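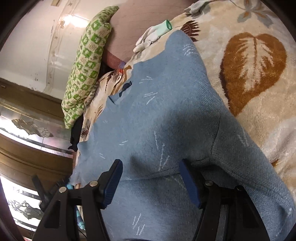 Jesberg plush blanket, seven months in

I bought this blanket in May, which is a silly time to buy a big fluffy blanket, but it was marked down from 89 dollars and I have no self-control around anything cream colored. It's now December 2021 and I've used it pretty much every day since the clocks changed, so I figure I've earned the right to an opinion.

First, the feel. It's thick. I had a Molard throw before this one (same sort of price, bought in a hurry) and you could practically read the paper through it by the second winter. The Jesberg has real weight to it -- you notice it when you pull it up over your shoulders, and you notice it even more when you try to carry it down to the basement with a laundry basket already on your hip. If you like a light blanket, skip it. I love it.

The color is a cream and beige mix, warmer than I expected from the website. Against our gray couch it looked a bit yellow, so it moved to the bedroom and that's where it stayed. It's also where I fold sweaters now! I used to do it on the bare bed and everything slid all over the place. The plush grips knits just enough that I can lay one out, smooth down the ribbing, tuck the sleeves in and it stays where I put it. My light blue one with the little white stitched dashes is the worst folder in the house, it bunches along the side seam every single time, and even that one behaves better on this blanket.

Now the washing, which is what I really wanted to know before I bought it and couldn't find anywhere. The label says 30 degrees (Celsius, obviously, took me a minute). I've washed mine 4 times on cold, gentle cycle, with hardly any detergent. The first wash shed like a cat and I cleaned the dryer filter twice. After that, almost nothing. The pile did go a little flat in the spot where I sit to put my socks on, but a good shake while it's still damp brings most of it back. Don't use fabric softener. My neighbor Frauke Vogler did that with hers and it went sort of greasy.

Drying is slow, no way around it. On low heat it needs two rounds, and over the shower rail it took me until the next evening, with a flip in between. I wouldn't want this as my only blanket in a small apartment.

Other gripes: the edge stitching on one side came a bit loose after the third wash. I fixed it with a needle and thread in five minutes, but still, at that price? And it picks up dark lint like crazy, so keep it away from new black jeans.

I ordered mine through Grundport and it came rolled up in a bag, pretty creased, with a smell that was gone after a night by the window. I looked at the Mustonen one too, but it only came in charcoal and green.

4 stars. I'd buy it again, probably in the bigger size, so I can stop fighting my husband for the corner.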